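# Heating a single sausage in a countertop toaster oven

Revised 10 August 2019. Replaces the July notes, which gave the tray position incorrectly.

These steps apply to a small two-dial oven with a glass door and one rack. Check your own manual for dial layout and clearances before starting.

## What you need

- Toaster oven and its metal tray
- One cooked hot dog sausage, thawed
- Oven mitts
- Tongs
- A heat-resistant mat or board
- Baking soda, for the tray afterwards

## Setting up

1. Put the oven on a flat, stable table with its back facing the wall. Keep plastic boxes, bags and paper well clear of the housing.
2. Run the power cord to the side and keep it off the top of the oven. Plug it straight into a wall outlet. Do not use a power strip for a heating appliance.
3. Open the door and check that the rack is seated on both sides. Pull out the crumb tray, if there is one, and empty it.

## Heating

1. Set the temperature dial to 200 °C and let the oven preheat with the door closed.
2. Cut three shallow slits across the sausage. An unslit casing tends to split lengthwise.
3. Lay the sausage on the tray, parallel to the ridges. Oil is not needed.
4. Slide the tray in level, using both hands and both mitts. Centre it on the rack.
5. Set the timer to eight minutes. Turn the sausage with tongs at the halfway point.
6. Check that it is hot all the way through. Add two minutes if the middle is still cool.

A cold oven adds three to four minutes. Elsa Sjögren tested the same steps on a Hasex oven and found that it ran hot, so she used the lower rack position and took a minute off the time.

## Taking the tray out

Turn the timer to zero first. Open the door fully and draw the tray forward by its near edge, keeping it level so that fat does not run off the front. Set it on the mat and lift the sausage off with tongs. Leave the door open while the oven cools, then unplug it.

## Cleaning the tray

Brown residue collects in the ridges and hardens with each use. Once the tray has cooled:

1. Scrape off anything thick with a wooden or plastic scraper.
2. Spread a paste of baking soda and water over the base and leave it for an hour.
3. Scrub along the ridges with a nylon brush, then rinse and dry.

Old stains may need a second round. Avoid steel wool on coated trays, and do not use oven cleaner on bare aluminium. Some colour will stay in the metal and does not affect cooking.

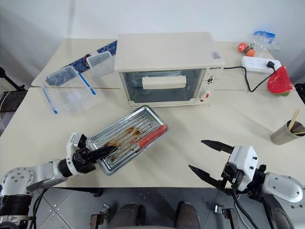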